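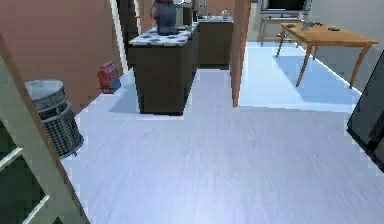 Kitchen render: pale floor, dark brown island, speckled white top

July 25, 2018

Hard water, part two: what the kettle was telling me

The first post on this covered how I ended up measuring water hardness at all. Several readers asked for the numbers and the method, so those are set out below along with the softener settings I ended up with.

Our bore supplies the house through a pressure pump and a sediment cartridge. Tested at the kitchen tap, before any treatment, total hardness came back at 315 mg/L as calcium carbonate. Anything over 200 will scale a hot water system at a decent clip. The old element came out in December with a crust on it thick enough to snap off in plates, and the plumber's invoice was what got me started.

Drop-count titration kits are cheap and good enough for household work. You fill the tube to the line, add the buffer, add the indicator, and count drops of EDTA until the colour goes from wine red to a clean blue. The transition has a purple stage that goes on longer than you expect. Stop at purple and you will under-read. I do each sample twice and, if the two disagree by more than one drop, a third time. Test strips only got me as far as "very hard", and I knew that from the shower screen.

Take the sample cold, after running the tap for a few minutes. Hot samples read low for me because some of the calcium has already dropped out in the tank.

I looked at three options. A phosphate dosing cartridge sequesters the calcium and leaves the hardness figure where it was, and at our level the one I priced needed changing too often. Reverse osmosis for the whole house wastes far too much bore water. That left ion exchange, where resin beads swap calcium and magnesium for sodium and are regenerated with brine.

I bought a single-tank Venier unit with a metered valve. The Clullodero was cheaper but regenerates on a timer, so it flushes salt whether you have used the water or not. With four of us in the house some weeks and one in others, metered made more sense. Kagiso Mokoena, who commented on the last post, runs a Fakico unit on town water and is happy with it, but his hardness is 83 and mine is not.

Setting the valve is where most of the complaints online come from. The controller wants hardness in grains per gallon. Divide mg/L by 17.1, so 315 becomes 18.4. Then add an iron allowance. The usual rule is 4 grains for every mg/L of dissolved iron. Our iron was below what my kit can detect, so I added nothing and rounded up to 19.

The sodium is worth knowing if anyone in the house is on a restricted diet. Each mg/L of hardness removed adds 0.46 mg/L of sodium, which in our case works out at 145 mg/L. I left the kitchen cold tap and the garden line on raw water for that reason. It means the kettle still scales. Citric acid, a tablespoon to a litre, bring to the boil, leave for twenty minutes, rinse twice. Vinegar works but the smell hangs around.

Water at the laundry tap now takes one drop to turn blue. I have cut the detergent back by half and may go further.

Still to do: fit a bypass with a proper sample port, and replace the Lappalainen pressure gauge, which sticks at the bottom of its range. I will also pull the new anode for a look, as softened water is said to be harder on magnesium anodes and I would like to see it for myself.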